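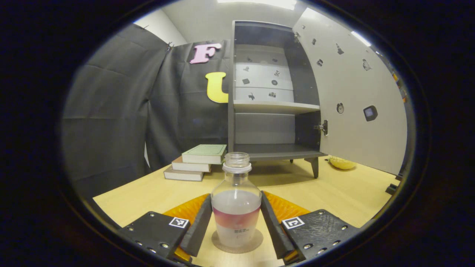 Attachment 1: the bottle on its coaster, cap off, books and cabinet behind.

Ticket opened 2022-12-10
Product: Gromell bottled hand lotion, 500 mL
Submitted by: Yanti Hidayat
Status: Resolved

Hello there! I've been buying this lotion for years and I'm very fond of it, so please don't take this as a grumble. The trouble is the cap. The last bottle I opened simply wouldn't close again. It turns and turns and then pops up on one side, and I've ended up with a sticky mark on my lovely pale table (the bottle lives on a round coaster now, well in front of the cabinet, and I'm keeping a nervous eye on my library books beside it). I've tried rinsing the cap in warm water, and my neighbour had a go as well, with no more luck than me. Is there some trick to it, or have I been sent the wrong colour of cap or something like that?

Reply from Chidubem Ogbonna, Gromell Customer Care

Hi Yanti, thank you for such a kind note, and I'm sorry about the table. Could you please wipe the threads on the neck with a damp cloth, dry them well, and set the cap on very lightly? Turn it backwards until you feel a little click, then forwards. Leave the white ring on the neck where it is — it's meant to stay there. If the cap still rides up, have a look inside it for a small number. It should be 48.

Reply from Yanti Hidayat

Well, I did all of that, cup of tea in hand, and the click never came. I needed my good glasses and the kitchen light, but the number inside is 60! I did wonder why it looked a bit generous.

Reply from Chidubem Ogbonna

That explains it. The 60 belongs to our refill jar, so a wrong one has slipped into your box. I've put two proper caps in the mail and you should have them within 5 working days. Until then, a bit of cling wrap and an elastic band will do nicely — just keep the bottle upright.

Update from Yanti Hidayat

Caps arrived, first one clicked straight on. The mark came off the table with a little dish soap too. Many thanks, and please close this whenever you like.

Contact Customer Care | © Gromell | Back to top
We use cookies to remember your open tickets. Accept or manage your settings.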